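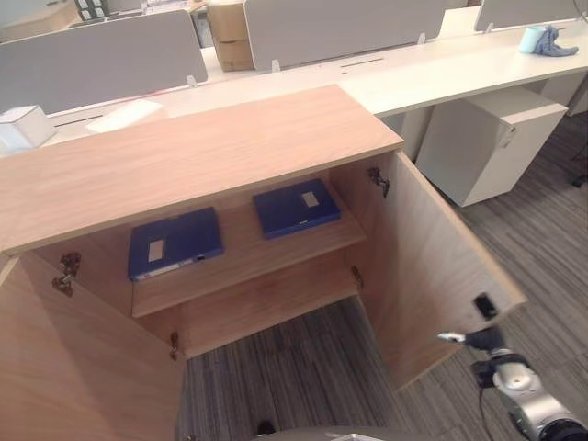
Does a dream about a locked door mean the same thing every time you have it?
Probably not, and the Talukder dream dictionary can't tell you either way. It gives you one entry per symbol, and you have to decide whether the entry fits.

Section 2. Setting up your dream log

The Talukder method promises "clear meanings by morning." I've kept a log for 11 weeks and would call that a stretch. Set it up like this anyway, and judge for yourself.

1. Put a notebook and pen within reach of the bed. The Avari app also works, but its bright screen wakes most people up.

2. Write down the dream before you look anything up. Use plain nouns: door, river, uncle. Leave out what you think they stand for.

3. Note what you ate, watched and worried about the day before. The dictionary skips this step. Don't.

4. Look up no more than 2 symbols per dream. With 3,000 entries on hand, you can make any dream say anything.

Note: Entries often disagree. "River" promises money on one page and a quarrel on the next -- the editors don't say which wins.
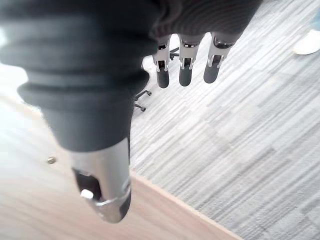

5. Copy the entry next to your dream, word for word. Mark it F (fits), N (doesn't fit) or V (too vague to tell). Expect plenty of V's.

6. Leave the page alone until the end of the month, then read it again. Yu-na Seok, who checked these steps against her own February log, changed half her F's to V's on the second reading.

Caution: Do not make decisions about money, health or marriage from an entry. "A loyal friend will come forward" is a safe thing to print about anybody.

Caution: If the same bad dream keeps you from sleeping, close the dictionary and talk to a doctor.

To start a new log, rule a fresh page and go back to step 2. Sharing logs with other readers is covered in Section 3.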